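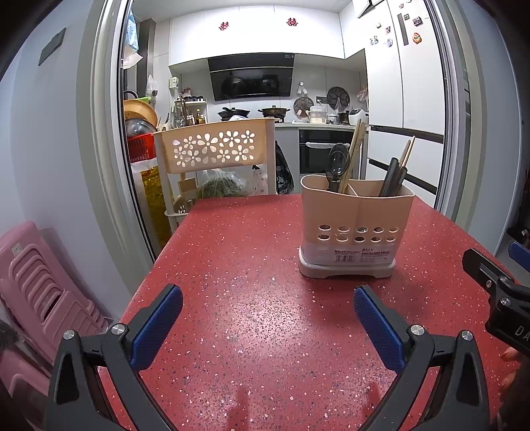

Séance 8 : apprendre à partir de démonstrations faites à la main

La dernière fois, on s'était arrêtés sur la téléopération et ses lenteurs. On passe maintenant à ce qui me passionne le plus dans ce cours : faire collecter les démonstrations par des gens, chez eux, avec une pince tenue à la main et une caméra fixée dessus. Pas de bras, pas de laboratoire, et pourtant on en tire une politique qui tourne ensuite sur un vrai robot !

Le principe. On enregistre les images, l'ouverture des mâchoires et la trajectoire de la pince dans l'espace. La politique apprend à prédire une courte séquence d'actions relatives : « avance de tant, tourne de tant, ferme », exprimées dans le repère de la pince au moment de l'observation. Comme rien n'est exprimé dans le repère d'une base fixe, on peut changer de table, de pièce, de robot (à condition que le bras puisse atteindre les poses demandées, on y revient en TD).

Pourquoi aller dans de vraies cuisines ? Regardez un porte-ustensiles : une louche noire, une spatule en bois, des baguettes qui penchent, et derrière, des sacs, des tabourets empilés, une hotte, un réfrigérateur couvert d'aimants. Tout ce fond est précieux. Un réseau entraîné devant un mur uni s'accroche volontiers au mur, alors qu'avec des arrière-plans très variés il n'a plus grand intérêt à s'en servir.

Le jeu Purnamar. Ieva Mets et Tõnu Butkienė ont réuni 3000 démonstrations de saisie et de rangement d'ustensiles. Après filtrage des trajectoires mal reconstruites, ils ont comparé deux sous-ensembles de même taille, 437 démonstrations chacun : l'un pris dans une seule cuisine, l'autre réparti sur un grand nombre de logements. Même architecture, même durée d'entraînement. Dans une cuisine jamais vue, la seconde politique l'emporte nettement, et c'est un résultat que je trouve superbe, parce qu'on n'a touché à rien d'autre qu'à la provenance des données.

Une réserve quand même : les objets fins restent difficiles. Sur les baguettes, l'erreur d'orientation au moment de la fermeture domine toutes les autres. Tõnu soupçonne la latence entre caméra et mesure d'ouverture ; Ieva penche pour la résolution des images. La question est ouverte, et ça ferait un très bon sujet de projet.

À préparer pour vendredi
- Écrire le passage d'une pose absolue à une pose relative (matrices homogènes, attention à l'ordre du produit).
- Charger l'épisode 303 et tracer l'ouverture des mâchoires en fonction du temps.
- Proposer un critère simple pour détecter l'instant de la saisie, puis chercher un cas où il échoue.

Les scripts sont dans le dossier Lakov, avec le corrigé de la séance 7.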